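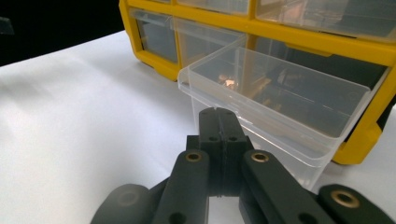 August 31, 2019

Hide glue, batch 3. Soaked 21 g of Iltine granules in cold water overnight and warmed them in the double pot this morning. Good clear amber, no smell worth noting. Skimmed once.

Test joints: maple on maple, edge grain, rubbed and left without clamps. Batch 2 had failed along the glue line on both pieces, which I put down to a pot that ran too hot in March. Held this one lower and checked with the Karras thermometer every time I stirred. The Karras still reads a little high against the glass one. Correction is written on the lid.

Loaded the first joint on the Staneck lever until it let go at 1110 N. Break was mostly in the wood, with a strip of bare glue at the left end where I was slow getting the halves together. Second joint left under a cloth until next session. Do not move it.

Maricica Gavrilă asked whether a pinch of urea would give more open time. Probably yes – but I want plain numbers first. She has the Prallholm veneer offcuts if anyone needs thin stock for the next round.

Small parts for the lever (pins, spare shims, the two short springs) go back in the drawers after use. The shims were in with the pins again.

To do: weigh what is left of the granules. Repeat at the same temperature with warmed wood. Find the other brush.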